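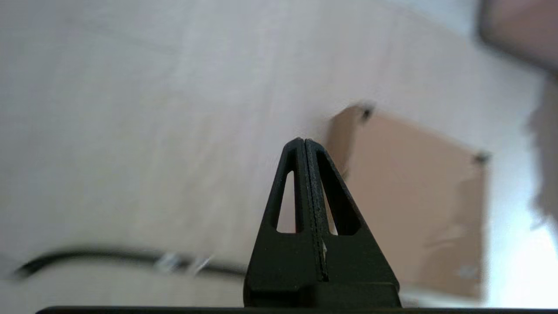

A cardboard backing sheet fixed flat against a pale surface, with small dark fasteners at two of its corners

A backing sheet, also called a wall card or shelf card, is a flat piece of cardboard attached to a wall in a storage or work area. It protects the surface behind it from scuffs and stains, and it also serves as a place to pin or tape notes. Backing sheets are usually cut from used shipping cartons, although precut sheets are sold for the purpose. They are most often found near open shelving, workbenches and packing tables.

Terminology

The term backing sheet is shared with picture framing, where it refers to the board behind a print. In storage work the two uses are seldom confused. The name shelf card was used in the catalogs of the shelving supplier Volavow, which sold sheets cut to the width of its own shelves. Wall card is the more common term among home users. A sheet that is used only for notes and is not meant to protect the wall is generally called a pinboard, whatever it is made of.

Materials

Both single-layer paperboard and corrugated cardboard are used. Corrugated board holds a pin better and lies flatter over an uneven wall, but it dents easily and the dents stay visible. Paperboard is thinner and tends to curl in damp rooms. Brown, unbleached stock is preferred in most work areas as it hides dirt and is easy to find. Coated or printed board is normally turned so that the plain side faces the room.

The Volavow sheet measured 473 by 405 millimeters and was sold in packs of 65. Sheets cut at home follow the size of the carton panel they come from, with the folds trimmed off. A fold left in the sheet acts as a hinge and lifts the card away from the wall along that line.

Fastening

Pins, tacks, short screws and adhesive tape are all in common use. Pins and tacks are suited to soft plaster and fiberboard. Screws are used with wall plugs in masonry and are often fitted with washers, which keep the head from pulling through the board. Fixing the upper corners alone allows the sheet to be lifted for cleaning – the lower edge may then swing forward if the board warps. Fasteners at all four corners hold the sheet flat but make it slower to replace.

Fasteners are set a short distance in from the edges. In corrugated board, a pin placed too close to an edge running parallel to the flutes can tear out under light load.

Use with open shelving

A backing sheet may be placed above, below or between shelves. Below a shelf, it takes the rubbing of bags and loose packaging pushed back against the wall. Above a shelf, it is easier to read and is more often used for notes.
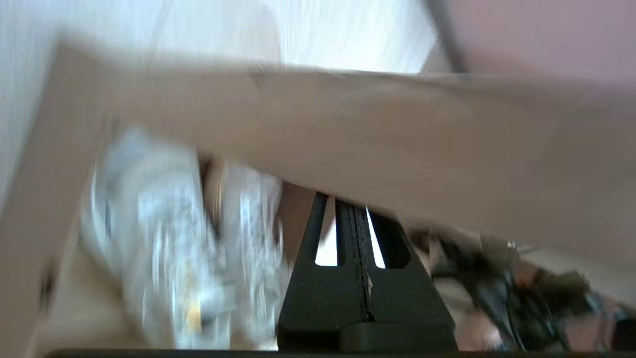 Wooden shelves without a back panel benefit most from the arrangement, as items stored on them touch the wall directly. The storage handbook compiled by Clem Whitcombe for the Kitach workshops advises leaving a small gap between the top edge of the sheet and the underside of any shelf, so that the card can be removed without unloading the shelf. Soft goods such as plastic bags and wrappers cause little wear on the sheet itself. Boxes and metal containers cause more, mainly at the height of their upper corners.

Labeling

Labels are taped or glued to the lower part of the sheet, or written on it directly. In a system described by Erick Okoth, each label lists the contents of the nearest shelf and the month in which it was last checked. Removing tape from unbleached board usually lifts some of the surface paper, leaving a rough patch that does not take ink well – for this reason some users tape over an old label.

Replacement

Sheets are replaced when they sag, tear at the fasteners or become stained. Cardboard exposed to moisture should be taken down promptly, since it can hold water against paint or plaster. Worn sheets can generally be recycled with other cardboard once pins and screws have been removed.

See also

Pegboard
Pinboard
Shelf liner
Splashback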